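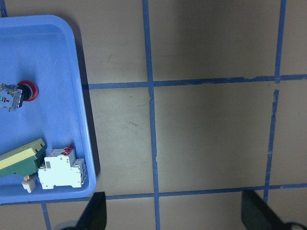
Emergency stop button in a blue plastic tray.

From: Charmaine Pretorius
To: transfers-and-eligibility list
Subject: Re: [T&E] Ntuli agreement, second draft

On Thursday, Anel Kekana wrote:

> Hi all. I've been through the second draft of the agreement between
> the Brolline league and the Ntuli academy and I think we should be
> pleased. Every player who signs out of the academy gets a named
> contact, a relocation allowance and a standard release form. The
> academy takes a training fee from the buying club and nothing from
> the player. As I read it, that cuts the private agents out.
>
> The release form is supposed to be turned around in 9 days. Compare
> that with last season, when two of the boys sat in a hotel for most
> of preseason waiting on a signature.
>
> I'd like the list to put its name to a short letter of support before
> the owners meet in October. Tumelo has offered to draft it.
>
> Anel

Anel, thanks for reading the whole thing. I have now done the same, appendices included, and I'm not ready to sign a letter.

Start with the agents. Clause 7 says the academy takes nothing from the player. Fine. But look at who counts as "the academy." The definitions on the first page limit it to the academy company itself. The scouting is done by Clollon, under a separate contract that we haven't been shown, and Clollon is free to sign its own deals with a player or his family. Those are the same people who drive out to the tournaments and sit down with the parents. If a sixteen-year-old has already promised them a slice of his first contract before he ever sees the release form, the named contact and the allowance don't help him much.

I asked Gebhard Eder about this on the call and he told me Clollon "doesn't work that way." Maybe it doesn't. I'd like to see that in writing, with a penalty attached. A ban on side payments would take one sentence, and somebody chose to leave it out of two drafts.

Next, the 9 days. The clock starts when the file is "complete," and the league office decides when that is. There's no list of what goes in a complete file. Last season's hotel business had nothing to do with a slow signature, by the way. The office kept asking for one more paper -- a school record, then a second school record with a different stamp -- and each request reset the whole thing. Under this draft they could do exactly the same again and report that every release went out on time.

Then the allowance. It's paid to the club, and the club passes it on "in cash or in kind." I've seen what in kind means. It means a bunk in a shared apartment and a ride to practice, which the clubs were providing anyway. So the league gets to announce new money and the player gets what he got before.

The cover letter makes a lot of the 1,953 players who have supposedly been through the Navidura registration system without a complaint. I would like to know how a player makes a complaint in Navidura. I had a login for the better part of two seasons and never found a place to do it. If there's no form, then no complaints is what you'd expect to see. Asuka Nishimura ran the help desk there for a while and is on this list, so perhaps she can correct me. I'd be glad to be wrong on that one.

I don't want to be unfair. The named contact is a good idea, and if that person is paid by the league and has no tie to any club, I'd call it the best thing in the draft. But the text just says "appointed by the parties," and one of the parties is the buying club. A kid with a problem at his club would be calling someone his club helped pick.

What bothers me more is the hurry. We got the first draft with no appendices, then the second draft with the appendices and a request for a letter in the same week. The owners will vote however they vote. The only thing our letter does for them is let them say that people who care about the players were asked and were happy. I signed something like that once, over the draft rules for the women's league, and I spent the next year watching it get quoted back at me.

What I'd want to see before I put my name on anything:

- the Clollon contract, or at least the parts covering players and families
- a written list of what makes a file complete, and no resetting the clock
- the allowance paid straight to the player, 100 percent of it, in money
- the contact person appointed by the league alone

Tumelo, if you've already started on the letter, could you hold it and post what you have here? I would be willing to help turn it into a set of questions. If they come back with decent answers I'll sign the warm version with the rest of you.

And Anel, one small thing: page numbers in my copy skip from the transfer schedule to the signature page. Does yours have a page in between? I asked the office and have heard nothing so far.

Charmaine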